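カテゴリー:暮らしの道具 > 使い方ガイド

当サイトではCookieを使用しています。閲覧を続けると、使用に同意したものとみなされます。

6月28日 文:ガイド担当

セットアップガイド 第2章 食器棚の組み替えと、器のしまい方

第1章でフレームが立ったら、ここからは中身の話です。私はVerkelikの棚を自宅の台所で使っていて、この章はそのとき自分用に書いたメモがもとになっています。説明書らしくないところもありますが、まあ気楽に読んでください!

2-1 始める前に

棚板は箱から出したら、まず乾いた布で拭いておきます。角に細かい粉がついていることがあって、私は最初これをやらずに白い粉だらけの茶碗を並べてしまいました。

しまう器は一度ぜんぶテーブルに出します。面倒ですよね、わかります。でも棚板の高さは器を見ないと決まらないので、ここだけは飛ばさないでください。鉢もお皿も小さいものも、とにかく出す。

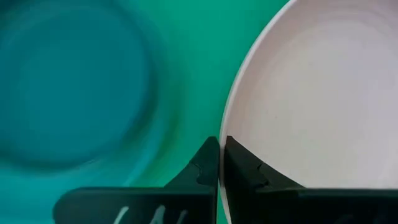
2-2 棚板の高さを決める

1. いちばん背の高い器を選び、棚の横に置きます。

2. 器の上に指2本ぶんのすき間をとって、側板の穴に鉛筆で軽く印をつけます。すき間がないと、取り出すときに縁を上の板にぶつけます(私はやりました)。

3. 印の穴に棚ピンを差し込みます。左右、前後で同じ段かどうか、差したあとでもう一度見てください。一段ずれていても、空の棚だと意外と気づかないんです。

4. 棚板を奥から斜めに入れ、手前をそっと下ろします。カチッという音はしません。音を待って押し続けないように。

5. 板の四隅を順に指で押して、がたつきがなければ次の段へ進みます。

注意:棚ピンは付属のものを使ってください。手持ちのピンが入ってしまうこともありますが、太さが微妙に違うと荷重で抜けます。

メモ:棚の幅は700mmです。市販の滑り止めシートを敷くなら、先に幅を測ってから切ると無駄が出ません。私は目分量で切って、端が足りず買い直しました。

2-3 平皿をしまう

平皿は重ねるか立てるか、好みが分かれるところです。毎日使うものは立てたほうが断然楽で、私は別売りのGrultineの仕切りを下から二段目に入れています。

1. 仕切りの脚を棚板の溝に合わせて置きます。溝のない板の場合は、脚の裏に付属のゴムを貼ってください。

2. 大きい皿を奥、小さい皿を手前にします。逆にすると奥の皿が見えなくなって、半年くらい存在を忘れます。

3. 皿を入れるときは縁を持ち、少し傾けて仕切りの間に差し入れます。まっすぐ落とすと底が当たって、いやな音がしますよ。 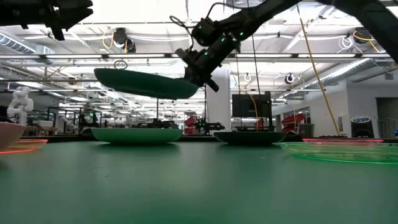 重ねてしまう場合は、同じ径のものだけでまとめるのがこつです。途中に小さい皿がはさまると上がぐらつくし、いちばん下を抜きたくなったときに泣きます。間に紙ナプキンを一枚入れておくと、糸底で下の皿をこすらずにすみます。私は安い紙ナプキンを半分に切って使っています。

注意:扉を閉める前に、皿の縁が棚板の前端より出ていないか確認してください。扉の内側に傷がつくと、けっこう目立ちます。

2-4 ガラスの器をしまう

ガラスは上から二段目あたり、目の高さに置くのが私のおすすめです。上すぎると手探りになって怖いし、下だと鍋を出し入れするときにぶつけそうでひやひやします。

1. 洗ったあとは完全に乾かします。水気が残ったまま伏せると、丸い跡が棚板につきます。

2. しまう前に明るいほうへ向けて、縁を見ます。小さな欠けは正面からだと見えにくくて、少し傾けて光を通すと見つけやすいです。

3. 欠けがあったものは棚に戻さず、厚紙に包んで別にしておきます。もったいなくても、ここは思いきって! 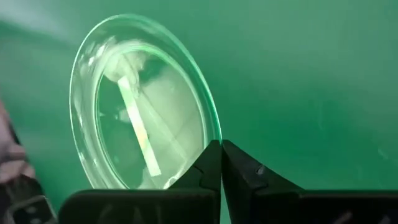 浅いガラス皿は重ねると吸いついて離れなくなることがあります。そうなったら無理にひねらず、内側に水、外側にぬるま湯を当ててしばらく待ってください。熱湯はだめです。予防には、これも紙ナプキンがいちばん手軽でした。

2-5 扉の調整

器を全部入れると、重みで扉の高さが左右でずれることがあります。慌てなくて大丈夫、ちょうつがいのねじで直せます。

1. 下がっているほうの扉を開け、上下のちょうつがいの奥側のねじを少しゆるめます。扉は片手で支えたままにします。

2. 高さを合わせてから、ねじを締め戻します。電動ドライバーは使わないでください。締めすぎると穴がばかになります。

3. 扉を閉めて、すき間がそろっているか正面から見ます。

メモ:ちょうつがいがD'Amico製の型の場合は、奥側のねじの位置が少し違います。19ページの図を見てください。

扉がそろったら第3章、引き出しの取り付けに進みます。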